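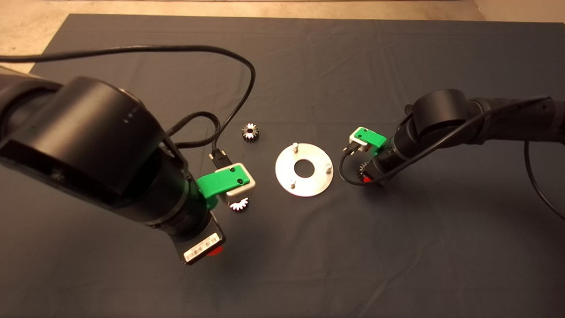 Gears onto pins by remote control – how are you all recording yours?

Board: Teaching and Teleoperation

marrowfat_pete
26 December 2018

Hello all! I've got a week with the workshop to myself and I'm spending it on the gear job. Two arms, a round metal disc with upright pins, small gears that have to go down over the pins. I drive both arms by hand control from the bench next door and everything gets recorded, so the learning side has something to copy.

I've got 95 good runs so far and I'm loving it. You get a real feel for it after a bit. My left hand is miles better than my right at this, and I'm right-handed!

Question is about the approach. Do you come straight down over the pin in one go, or stop just above it, have a look, and then lower? I've been stopping. My runs are long because of it.

selel_fan
Stop and look, every time. We did the Irkmont pump parts that way and the pause ended up being the most useful bit of the whole run. The arm learnt to settle before it went down. Before that it would jab at the pin from all sorts of angles.

Are you on the Selel handsets or the old Dudeck sticks?

marrowfat_pete
Dudeck sticks. I know, I know.

tinplate
Going to disagree with selel_fan here. Pauses are poison if they're all different lengths. Half a second in one run, four seconds in the next while you scratch your nose, and the thing learns to sit there doing nothing. I had an arm hover over a pin until I switched it off. Go down in one smooth move, slow if you have to, and bin the runs where you dithered.

selel_fan
Then trim them! It takes a minute. I'd much rather have a careful run with the dead time cut out than a smooth one where you got lucky.

tinplate
Trimming leaves a jump if the arm drifted while you were waiting. Mine always drifts a bit.

bobbinlace
Both of you are right about your own kit, I suspect. Pete, what does the wrist camera see when you're lining up? That made far more difference to us than pausing or not pausing. From the head camera the arm gets in its own way at exactly the wrong moment.

marrowfat_pete
Good shout. This is from one of the wrist cameras, with a white gear lying on the cloth:

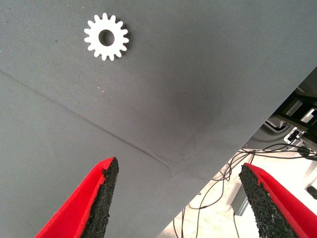

What I find hardest is judging height. Sideways is easy, I can put the fingers either side of a gear all day long. But how far down to go before I close them is still guesswork, and I've pushed into the cloth more than once. I did try a bare board for a morning and the gears skated off whenever I nudged them, so the cloth is staying.

bobbinlace
Watch the shadows of the fingers. When they meet the tips, you're down. A lamp off to one side helps no end. We tried it from above first and couldn't see a thing.

tinplate
Seconding the lamp. Also, vary where you put the gears before each run. When I started I set mine down in the same spot every time out of pure habit, and after 170 runs the arm could only find a gear in that one spot. Very sad afternoon.

marrowfat_pete
Oh no. I have been a bit lazy about that. I move the gears but the disc has hardly shifted since I began.

selel_fan
Move the disc too! Even a thumb's width. And turn it, so the pins aren't always facing the same way.

marrowfat_pete
Right, new plan for tomorrow. I'll do 8 runs, shift the disc, 8 more, shift it again. And I'll try tinplate's one smooth move on half of them and see how the two lots compare. View from the head camera, with one arm over the disc: 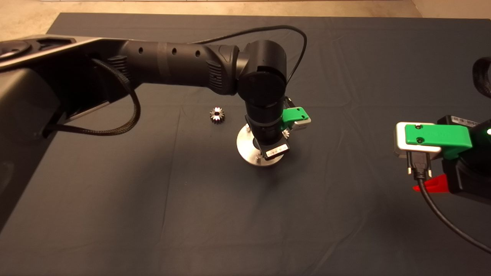 Left arm above the disc, spare gear on the cloth beside it

bobbinlace
Lovely. I'd keep the second arm well back unless it's doing something. Ours picked up a twitch from me resting my hand on the stick.

tinplate
Half and half is no good if you then train on the lot together. Keep them in separate folders and train twice.

marrowfat_pete
Yes, separate folders, promise. Does anyone still have the Tsang notes on setting the stick speed? The link in the old thread is dead and mine feels twitchy near the pins.

selel_fan
I've got them somewhere, will dig them out tonight. From memory it's setting 3 for close work, and you want the dead zone turned up a touch as well.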